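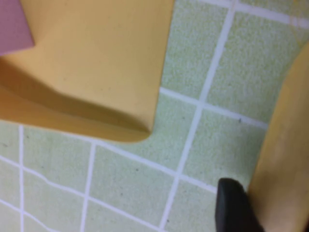
Residents who post a lot of parcels say the old drop-off for used envelopes and card was too hard to reach by bus, and one told the Clirnovcombe meeting she had been keeping hers under the bed for most of a year.

Home | News | Community | Sport | Notices

The paper and card reuse table at Clirnovcombe library will move to the front foyer in December, next to the returns chute. It takes clean envelopes, folded card, coloured paper and offcuts big enough to write on. Anyone can take what they need at no charge.

The table opened at the Netcombe depot last winter with 22 households signed up. It now has 76, and organisers say 870 envelopes went back into use over that time — most of them to schools and home businesses in Netcombe and Joubert.

Padded mailers will be accepted for the first time, provided labels have been removed or covered. Waxed card, gift wrap with glitter and anything with food on it should still go in the household bin.

Donations are limited to 50 pieces a visit. The foyer is open from 9 a.m., and larger loads can be left at the Trorport transfer station, at the grey counter inside the gate.

Print this article | E-mail to a friend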